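Reading time: 3 min

3.2 Lubrication and spring fatigue in residential sectional doors

Torsion springs on sectional garage doors are normally replaced after failure, and few owners have them inspected beforehand. The service records kept by Calado cover 120 doors in which at least one spring was changed, and each record gives the door weight, the wire diameter and the lubricant last applied. Lacerda and Ammann used the same records to study cable wear. We return to them here with a narrower question, namely whether the type of lubricant has any bearing on the place at which the wire breaks.

Springs were grouped by lubricant. The first group had been treated with a light mineral oil, the second with a lithium grease sold under the Denosari name, and the third had no treatment on record. Doors fitted with extension springs were left out, as were those where the technician had noted a bent shaft or a worn centre bearing. Where both springs on a shaft had been changed at the same visit, only the broken one was kept.

Breaks in the untreated group lay mostly within the coils nearest the stationary cone. Rust was present between adjacent coils in the majority of these, and the fracture surface showed a small dark crescent at the inner edge of the wire. In the oiled group the breaks were spread more evenly along the spring. The greased springs fell between the two, although the older ones had collected a good deal of grit, and the technicians' notes on these are uneven – some give the distance from the cone, others say only "near the middle".

Door use was estimated from the opener's counter where one was fitted. Openers by Dirnuner store the count in steps of 200, so a door that had run 1,000 cycles since its last service cannot be told apart from one that had run slightly more. For this reason cycle counts were used to rank the doors within each group and were not entered as a variable in their own right.

Residue was taken from the coils with a dry swab before the spring was unwound. Samples were held in capped tubes and examined for iron content by Rocha, following the method given in Section 2.4. Three further samples from the Skullness depot were lost in transit and are not included. Iron content was highest in the untreated group, but the spread within each group was wide, and we place little weight on the difference between oil and grease. Ambient humidity was not recorded at the time of sampling. A door facing the sea and a door inside a heated workshop are therefore treated alike in what follows, and Section 4 deals with the likely size of that error.
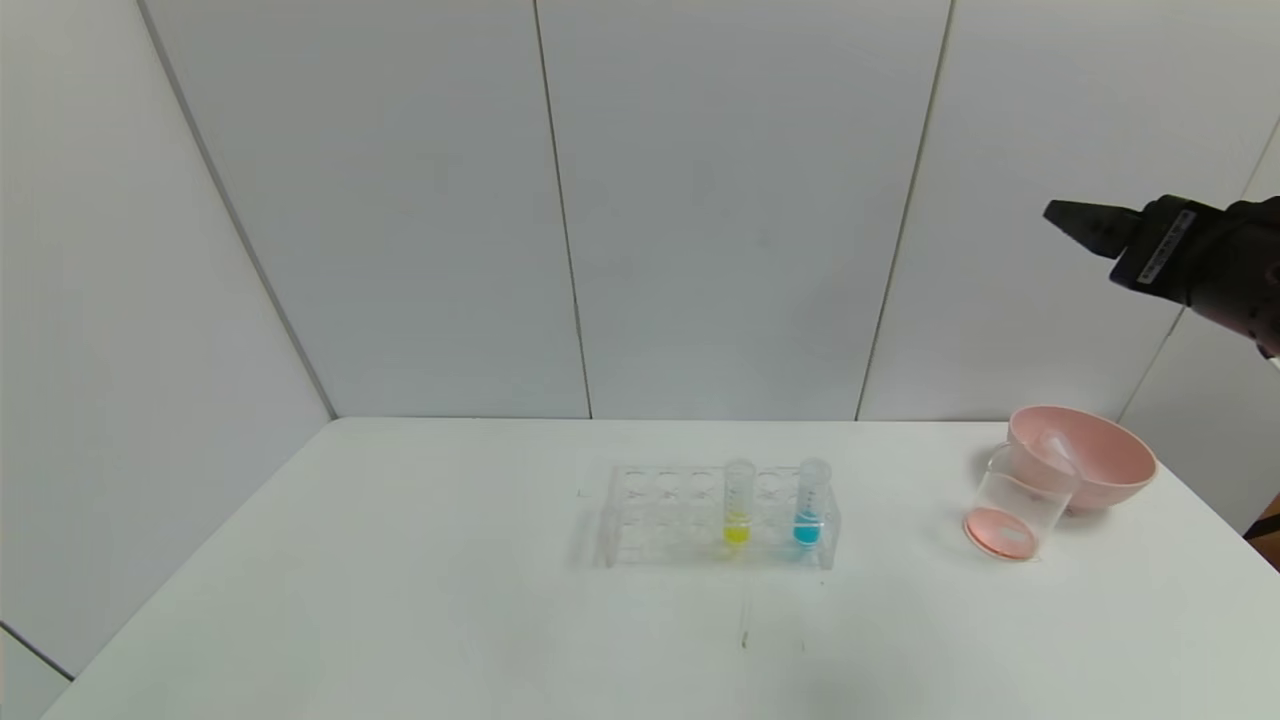

Figure 3. Clear plastic test tube rack on a white tabletop.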